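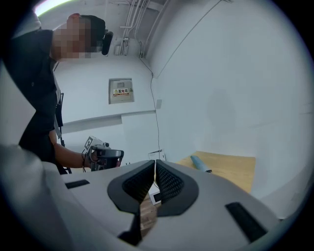 2 min read

May 2021, by Cillian Mulligan

Search datasets
Go

# Fimham–Daltby Route Frequency Table

Scheduled passenger departures between Fimham and Daltby, with the connecting services at Coste. One row per flight number per week of operation. Cargo and charter movements are excluded.

## Contents

- `departures.csv`: 531 rows, UTF-8, comma separated
- `carriers.csv`: lookup for the `carrier_id` column

## Columns

- `week_start`: first Monday of the schedule week
- `carrier_id`: integer, see lookup
- `origin`, `dest`: airport name, not code
- `freq`: departures per week, as filed
- `seats`: seats per departure, from the filed aircraft type
- `codeshare`: 0 or 1

Codeshare rows repeat the operating carrier's flight. Filter on `codeshare = 0` before summing `seats`, or capacity will be counted twice.

## Source

Compiled from timetables filed with the Grudley slot office. Filed schedules are kept even where a flight was later withdrawn. Load factors are not included.

## Known issues

- Two carriers changed aircraft type in August. Their `seats` values use the earlier type for the whole month.
- Weeks with a clock change list local times in the notes field only.
- Coste rows before the bilateral cap was lifted have a blank `freq` where the filing gave a range.

## Changes

v2: removed duplicate Daltby rows, renamed `flights` to `freq`.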